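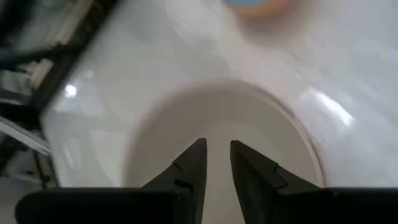

**PRUSTGATE, 14th March** – Doolan, the tableware maker that has spent years asking people to buy matching sets, would like them to stop. The company today launched Uvura, a line of bowls sold one at a time, in whatever combination the customer can defend at dinner.

The idea came out of a survey of 2000 households, in which 457 admitted they no longer owned a complete set of anything. Roughly 1000 said they had a favorite bowl and would be annoyed to find someone else eating from it.

"We used to call those people lapsed customers," said Nicanor Paredes, head of design at Doolan. "Then I looked in my own cupboard. I had one soup bowl left from our 12-piece range, and I designed that range."

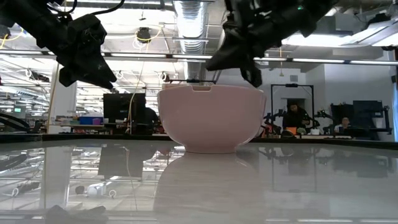
Uvura bowls come in several sizes, from one suited to olives to one suited to regret. They will not all stack neatly. Doolan's design team tried to fix this for most of a winter before deciding that the average kitchen shelf had already given up on the matter.

Anyone who breaks a bowl within 2 years can buy its replacement at half price, no questions asked – although Paredes says he would enjoy hearing the stories. Customers who still want a matching set may order the same bowl several times. The order form will not try to talk them out of it.

The line goes on sale in April at Ritel stores and at Doolan's own shop in Prustgate, where the last of the boxed sets are being cleared at a discount.

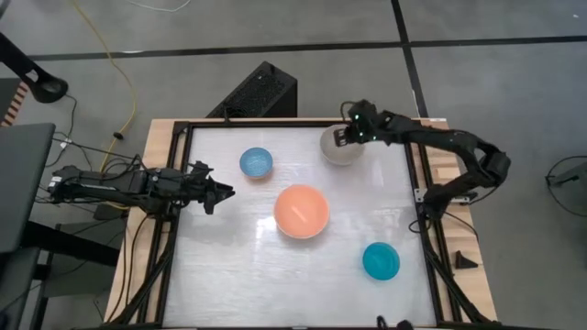 *Bowls in mixed colors and sizes.*

**Press contact:** Doolan Press Office, Prustgate. Samples are available on request, singly.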